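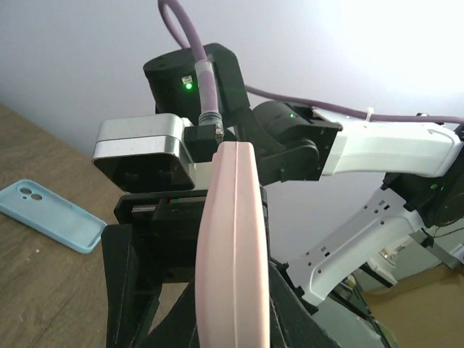
Pink case up in the gripper, light blue one still on the table, other arm parked behind. December, 3 pm.

Back at the Flalthorpe bench after a fortnight of doing very little. Two arms, silicone phone cases, and me trying to get the arms to handle floppy things without folding them in half. The software side is still Trurum (I did look at Arodari again over lunch, but moving the config across would eat a whole weekend and I want to see cases moving first).

First job was the purple cable on the far arm. It used to drag over the top motor every time the elbow came round, and I was forever stopping to hook it out of the way. There's a white cable tie holding it along the top of the arm now and I'm much happier with it. If anyone else borrows the arm, please leave the tie alone! I left slack in the loop on purpose, and if you pull it tight the connector takes all the strain.

Second job, grip force. I've been using a setting of 876 for the hard plastic test pieces and of course that's far too much for silicone, the sides just squash together and the case pops out like a bar of soap. Halved it, too weak. Crept back up in small steps and ended on something I can live with, saved as "soft" in the Tomoana folder. Don't use it on anything heavy, it'll drop it.

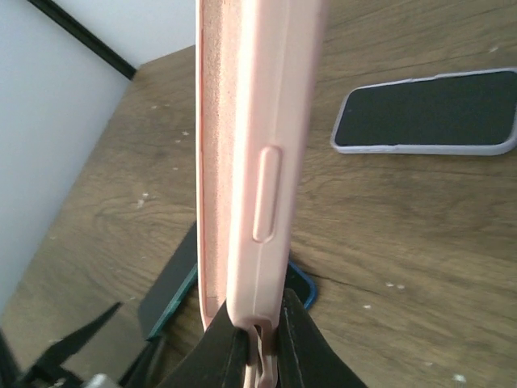
Where the fingers take hold matters a lot more than I'd thought, though. Down at the end with the cut-out there's less silicone to squeeze and the fingers pinch it tightly, whereas along a plain side it bows inwards and wanders about. I'd like to try both ends with the same setting and see which I trust. The fuzzy lining might help too, it seems grippier than the smooth outside (only going by my thumb here, no measurements).

The step counter read 2,413 when I stopped for tea, so there's plenty of log to go through. Haven't looked at a line of it yet.

Still to do:
rubber pads for the fingers, thin ones, the thick ones foul the bracket
wipe the table down before the next run
work out why the wrist gives that little twitch when the gripper closes. I suspect my own code
order more cable ties, white or black, don't care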